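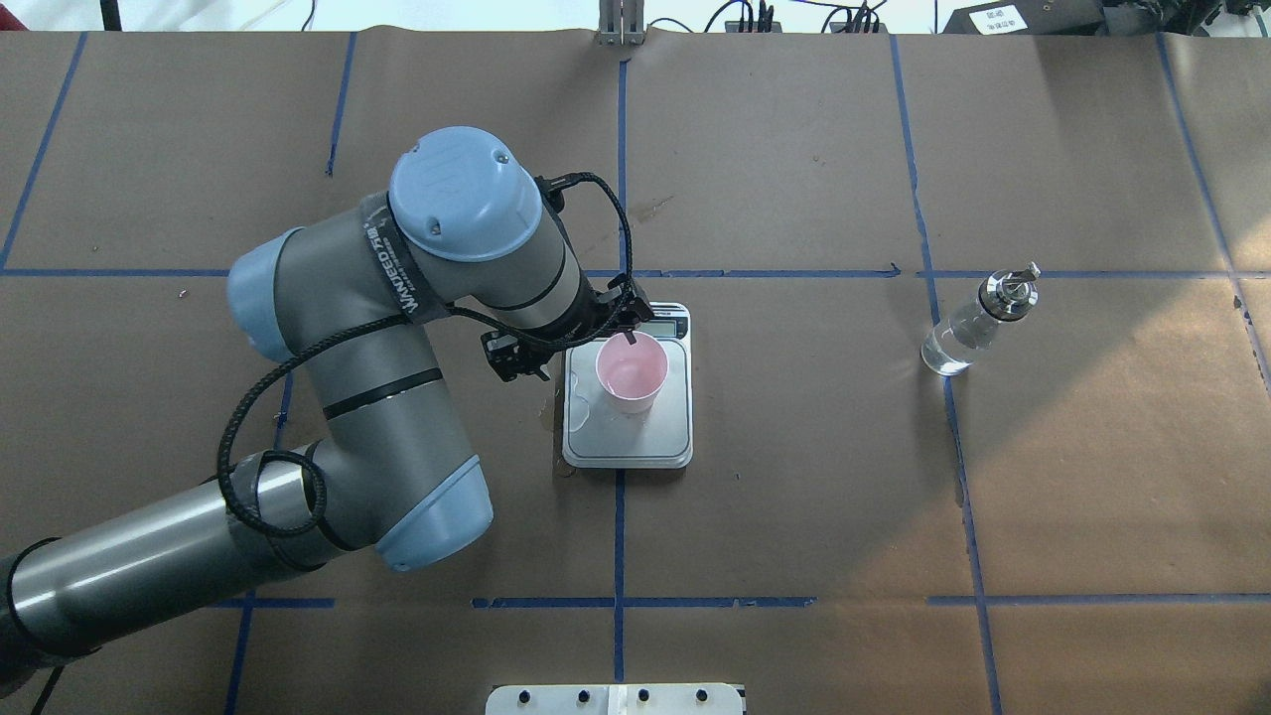
Brown paper, blue tape, a kitchen scale and one pink cup. The arm's fingers are open over the cup.

Filed under: Workshop Tips > Small Robots at Home and in the Shop

I get more mail about table setup than about anything else I write, so let's do the whole thing in one go. These are my house rules for running an arm on a work table with kitchen stuff on it. They started as a sheet of paper taped to the wall at the Clirnholm workshop and they've grown a bit every May, when we clear everything out and argue over what stays.

Paper first. I like plain kraft paper, the heavy kind on a roll, pulled tight and taped down on all sides. Creases are fine. A loose edge is a different matter, and if you can get a finger under it, so can a gripper (ask me how I know!). Stains are fine too, up to a point. I change the paper when I can't tell a fresh spill from an old one.

Then the tape grid. Use painter's tape, blue if you can get it, and press it down with the edge of an old gift card. Lay your long lines first, then fill in the short ones. Small gaps between pieces don't matter much, but a line that wanders does, so snap a chalk line or borrow a long level. Ľudovít Pešek taught me to run the lines past where you think you'll need them, and he's right, you always end up using that last strip of table. Once the grid is down, everything gets a home square and we write it on the sheet: scale, cup, bottle, whatever else is out that day. If it isn't on the sheet it doesn't go on the table.

Now, the scale. Please, please learn what yours can take. Mine reads up to 2,000 grams and that is the weight it can measure, with no promise at all about a gripper leaning on it. Set a floor height in your program so the fingers stop above the platform, and test that height with nothing on the scale before you bring a cup anywhere near it. Zero it at the start of every run. Wipe the platform between runs, too, and dry it, since a few drops of water will throw off a small pour and you'll spend your evening blaming the code. I did exactly that one Monday.

Cups: plastic, light, and a color that stands out from the paper. No glass and no good mugs. Check the rim for cracks and retire any cup that's been squeezed out of shape.

Bottles are where people get sloppy. Cap on, always, unless the step you're running needs it off. If you lay a bottle on its side, put it well inside a square and give it a nudge to see whether it wants to roll. Only water goes in ours. I know someone will write in about cooking oil, and the answer is still no.

Cables! Tie them along the arm with enough slack for the joint to bend all the way, then move it slowly through its whole reach by hand or at the lowest speed and watch every loop. Anything that pulls tight gets redone. Same goes for the connectors behind the table, which should never be somewhere a sleeve can catch them.

People rules, and these are the ones I won't bend on. Hands stay outside the tape while the arm is powered and able to move. One person runs it, and that person has the stop button within reach. Long hair tied back, no dangling lanyards. If you need to straighten a cup you stop the arm first, even if it's just the one cup and you're quick. At Bednárik they add a rule that whoever stopped the arm is the only one allowed to start it again, and I stole that immediately.

Last thing, keep a log. Ours is a spiral notebook and we're at run 1,685. Date, initials, what was on the table, what got bumped. Once every 30 runs I check the bolts at the base and redo any tape that's lifting. It takes me as long as a cup of coffee.

Next time I'll get into sponges and dish towels, which are a whole other headache.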